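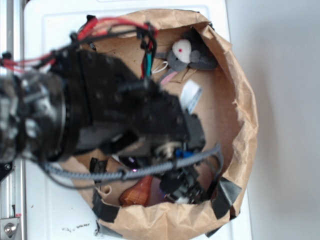

공동구매 모임 정기회의록

일시: 28/12/2022 저녁, 작은 회의실
기록: 총무 대행 (급하게 적음, 빠진 것 있으면 댓글로)

1. 지난 회의 확인
지난번 결정사항 그대로 승인. 이의 없음. 단, 배송비 분담 부분은 "세대별"이 아니라 "주문 건별"로 고침.

2. 쌀·잡곡
거래처 Bekelard로 계속 감. 현미 단가 올랐다고 연락 옴. 4월까지는 지금 가격 유지해 달라고 요청하기로. 답 오면 단체방 공지.
10kg 포대 무겁다는 의견 여럿. 소포장은 값이 더 붙음. 다음 주문서에 두 가지 다 넣고 각자 고르는 걸로.
귀리는 주문이 모자라 이번엔 뺌.

3. 커피 원두
Astar와 Quinlan 샘플 비교. 시음은 회의 전에 끝냄. Astar 쪽이 고소하고 무난, Quinlan은 신맛 세다는 말. 표결 8 대 7로 Astar. 표 차이가 적으니 Quinlan도 분기에 한 번은 받자는 제안, 통과.
분쇄 여부는 주문서에 꼭 표시할 것. 지난번에 안 적은 집 때문에 전화 여러 통 돌림.

4. 포장
비닐 줄이자는 얘기 또 나옴. 종이봉투로 바꾸는 안. 찬성 많음. 젖은 채소는 어떡하냐 → 채소만 각자 용기 지참.
봉투는 100장 묶음으로 사는 게 싸다고 함. 일단 한 묶음만. 쓰던 봉투 깨끗하면 도로 가져오기.
기름 묻은 건 가져오지 마세요 (강조해 달라고 하심).

5. 나눔 날 운영
수령 시간 자꾸 늦어짐. 저녁 8시 이후엔 문 잠금. 못 오면 미리 대신 받을 사람 이름 남기기. 연락 없이 안 찾아간 냉장품은 다음 날 나눔 처리, 환불 없음. 이 부분 반대 의견 있었으나 한 번 해보고 다시 얘기하기로 함.
저울 하나 눈금 안 맞음. 새로 살지 고칠지 못 정함. 견적 먼저.
주차는 뒷문 쪽에 하지 말것. 옆 가게에서 또 항의.

6. 회비·잔액
미납 68,000원 남음. 개별로 문자 보냄. 회비 인상안은 보류. 영수증 사진 말고 원본으로 내 달라는 요청.
통장 내역은 다음 회의때 출력해서 돌림.

7. 기타
- Ula 비누 공동주문: 관심 있는 집만 따로 신청. 향 없는 걸로 달라는 요청 있음.
- 김장 때 빌린 대야 아직 안 돌아온 것 있음. 집에 있나 확인 바람.
- 단체방에 광고글 올리지 않기.
- 새로 들어오려는 집 문의 옴. 정원 늘릴지는 다음 안건으로.
- 주문서 양식이 핸드폰에서 칸이 깨짐. 고쳐서 다시 올리겟습니다.

할 일
Bekelard 가격 요청 메일: 총무
종이봉투 구매: 포장 담당
저울 견적: 나눔 날 당번
주문서 수정: 기록자

다음 회의는 날짜 미정, 단체방 투표로. 과일 안건은 시간 모자라 못 다루고 그때로 넘김.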